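Local Music > Venues and Shows
Thread: Natton all-ages shows moving upstairs?? who knows what
4 pages, showing page 1

cuner_kid
heard from the merch guy at the Oakley that the all ages nights are moving to the upstairs room starting in May. is this real. upstairs sounds like a shoebox. I've played up there twice and couldn't hear my own vocals either time

tapehiss453
Real. Glenys Pearce posted it on the door. Downstairs goes 21+ full time, upstairs gets the all ages stuff, doors at 6, done by 10. Cap is 582 downstairs and nowhere near that up top, didn't catch the number

cuner_kid
so they're killing it. cool

wanuria_bass
not killing it. Half the all ages bills never filled a third of the floor downstairs. I'd rather play to a packed little room than a big floor with everybody stuck to the back wall holding a soda

lowend_lou
Easy to say when you're not drumming. Ceiling up there is so low the cymbals just eat everything. Last time we played the sound person asked me to hit softer. I do not know how to hit softer

wanuria_bass
learn lol

lowend_lou
no

tapehiss453
Ok but the sound IS bad up there, let's not pretend. Two mains on sticks and one monitor that works. If Glenys wants bands to load in up a flight of stairs she could at least move the second monitor up. Somebody should email instead of griping on here

poppyb
Poppy Blackburn here, I book 4 of the all ages nights so some of this is on me. Few things

Load in: back stairs, not the front. Front is for the crowd. You get the alley till 5:30 then you have to move the van or you WILL get a ticket

Backline: house kit shells and a bass cab stay up there. Bring breakables, your own guitar amp, own cables. Small amp please. nobody needs a full stack in that room

Money: door split same as before, counted in front of one person from each band, end of night

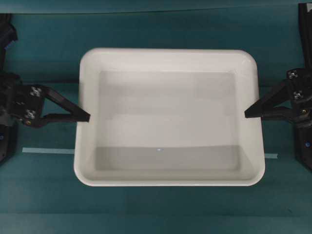
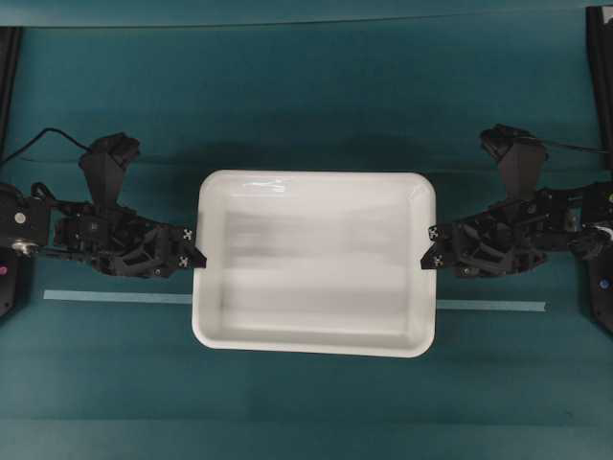 Merch is the part I keep getting messages about so let me just say it. One table for all bands, shared, by the top of the stairs. House takes nothing from merch, never has. Last run the loose pins and stickers ended up all over the floor and two bands argued over whose were whose, so every band keeps small stuff in its own tray. Plain white plastic with a raised rim and rounded corners is plenty, put your band name on tape along the side. Shirts go folded underneath, one of each size on top. Cash box is your problem, bring change, I can't break twenties all night

As for sound I've asked about the monitor. No promises. Will post when I hear

cuner_kid
ok that's more info than I've gotten in 8 months of asking the bar. thanks. still think it's a downgrade

poppyb
Fair. Play one and then tell me

lowend_lou
whats the deal with slots? heard it's three bands a night now and not four

poppyb
Three. Thirty minutes each, headliner gets forty. We have to be out by ten because the downstairs show starts and the bleed goes both ways

tapehiss453
Three bands is better anyway. Four band bills on a school night were brutal, the last band always played to the other bands' parents

wanuria_bass
hey some of those parents bought tapes

lowend_lou
disagree on three. The fourth slot was how new bands got on. We got our first show opening for nobody at 6:15 and it was terrible and we needed it. Cut that and it's the same six bands every month

poppyb
Not wrong. I want to keep the opener for somebody who hasn't played the Oakley before, at least on my nights. Can't speak for the rest of the calender

cuner_kid
how do they get on the list tho. the form on the site has been dead forever

poppyb
Leave a tape or a link with the door person, name and a phone number on it. I do listen. Phone demos fine. Don't send me 11 songs, send two

wanuria_bass
is the wednsday practice-space crowd from Cuner st coming over or are they still boycotting

tapehiss453
Still mad about the door price I think. Their singer told me they'd play the Wanuria house show instead, same night as the first upstairs one. which, great, split a crowd of kids in a town this size

wanuria_bass
that's my house show. moved it back a week already, check the flyer

tapehiss453
oh. ok then I take it back

lowend_lou
can someone answer me on the cymbals

wanuria_bass
bring thinner ones. or hit softer

lowend_lou
I'll bring thinner ones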